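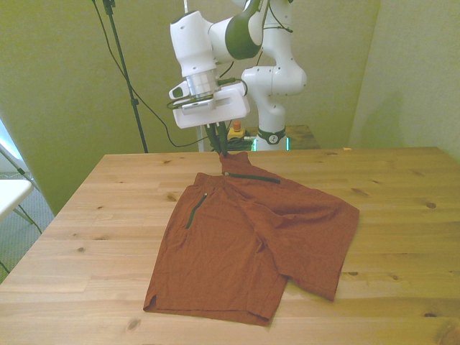

I have wanted to see the inside of a speak-up office for years, so when Menska opened its compliance floor to outsiders one afternoon in March I put my name down within the hour. Menska takes reports of wrongdoing on behalf of companies that would sooner not run their own hotline, and it now does so for 59 of them, from a bakery chain to a couple of small brokers. Mayuree Ratanaporn, who gave the opening talk, began with a case about clothing, and it was a good choice. Take a pair of returned trousers in a stockroom, she said. Looking at them you can't tell whether the refund on them was booked twice, and the only person who can is usually three grades below anyone with the power to stop it.

That set the tone for the whole visit. There were 16 of us, mostly in-house lawyers and auditors, plus a retired bank inspector who asked the best questions of the day.

After the talk we went up to the intake room. I had pictured rows of headsets, but most reports now arrive in writing, and the room is very quiet. Lautaro Montecinos showed us a made-up report going through the system from start to finish. The first thing that happens is that names and job titles are stripped out and kept in a separate store, under a different login. The case handler sees only a number. I loved this part! Our own form at work still asks for a staff ID on page one, and I've been complaining about it since I joined.

Lautaro also told us what goes wrong. People write far too little, or they paste in 200 pages of emails and leave the handler to find the point. Menska now sends back three short questions within a day — what did you see, when, and who else would know — and he reckons that has done more good than any of the software.

Tea was in the corridor, with very decent almond biscuits. I got talking to Rūta Jaunzems about rewards, which is where opinions always split. She thinks paying people a share of the penalty is fair, given what some of them lose, and that the real trouble is the wait. One man she had helped stayed in touch for 106 weeks before he heard anything at all from the regulator. I came in fairly doubtful about payouts and went home less so.

The last session was on retaliation, led by Apinya Limsakul. She handed round redacted letters and asked us to mark the sentence where things turned nasty. Our table got it wrong twice. It was often something very mild, a changed shift or a missed meeting invite, well before any formal warning.

I'd have liked longer on small firms, where everybody can guess who spoke up. Apinya said they may run a separate session on that in the autumn, with Somkiat Saithong leading it. If places are offered I'll be there. Bring a notebook, as phones go in a locker at reception, and use the side entrance after five.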